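Boko Breakfast Set: README

Boko is a small set of recordings in which two robot arms work on one breakfast table. We made it because people outside the lab keep asking us the same thing: can a machine do the small jobs of a kitchen yet? Our answer is "some of them, slowly, with a person near the stop button". The files let you judge by yourself.
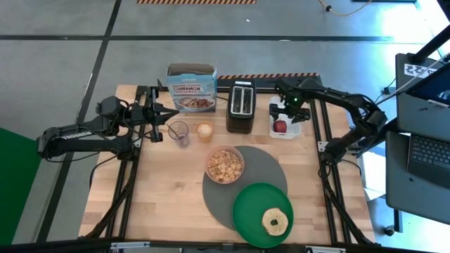

Page last changed: February, by Horácio Bettencourt

Contents. The set has 200 episodes of breakfast work. Each episode comes with the camera views, the joint positions of both arms and a short note in plain English. The notes were typed by the operator on the same day, so the style is not equal everywhere. Please do not correct the spelling in your copy, or the checksums will not match.

How the arms were moved. In all episodes a person guides the arms from a distance. No episode shows a robot that decides alone. If you read somewhere that Boko is "autonomous", this is a mistake from our first poster in Plutevdale.

The objects. Cereal, a bowl, a cup, a plate, a bagel, a toaster, an apple. We took normal things from a shop and did not stick markers on them.

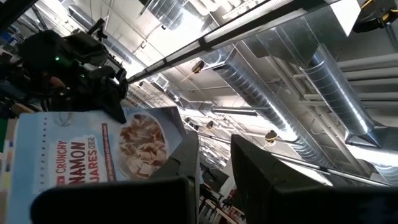
A full box is easy to hold and a half empty one is much harder, for the weight moves inside when the wrist turns. Operators learned to close the fingers gently and to wait a moment before they lift. A trained policy does not wait unless it has seen waiting many times, so we left the pauses in the data. Do not cut them.

Known problems

1. Cardboard bends. The force on the box is not recorded, only how far the fingers are open.
2. Pouring is the weakest task. The flow starts late and then comes all together. We mark an episode as good when the cereal is in the bowl, even if the operator needed a second try. 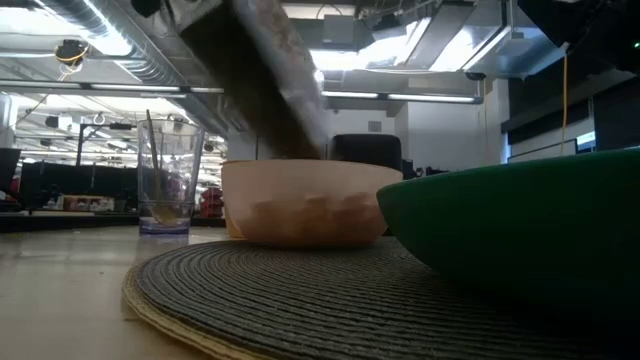 3. Clear plastic is difficult for depth estimation. Use the color views for cups.
4. In 2 episodes the note is missing. They are listed in missing.txt.

What we think about chores. Picking and placing works well enough to be useful. Opening a package, pouring from it and closing it again is still a job for hands. Visitación Esteban trained the Prarnar baseline on this set and it puts the apple in a basket with good success, but it cannot yet prepare a bowl from beginning to end.

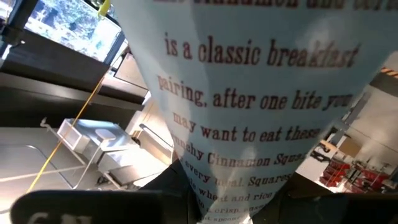
Bilal Hijazi: I do not agree with "cannot yet". Give the policy a stiffer container and it pours fine. Your results say more about bags and thin cardboard than about robots.

Reply from Horácio: It is a fair point, but kitchens are full of bags and thin cardboard. We will add a hard container in the next version and report both results.

Contact: write to Fung-ping Lam for access. Requests that arrive on Thursday are answered the week after.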